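Subject: Re: [clillora-users] Import stops partway through large parts lists

> We moved the Tisulholm stock list over in September and the import
> stops at row 568 of 1187. No error in the log. Is there a row limit?

There is no limit at that size. The importer commits in blocks of 347 rows, so a stop at 568 means the second block was read in part and dropped. Check the table: you should have 347 rows and no more.

The usual cause is an unescaped quote in the description column, often an inch mark. Run the file through the Henico checker with strict quoting on.
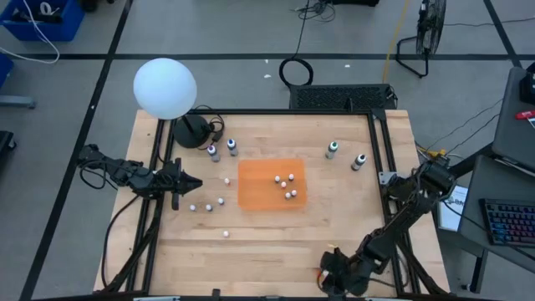 Bench with the orange tray in the middle.

If the file passes, set the block size to 1 and rerun. It is slow on more than 1000 rows, but the log will then name the exact row. Post that row and the two before it, with the delimiter setting.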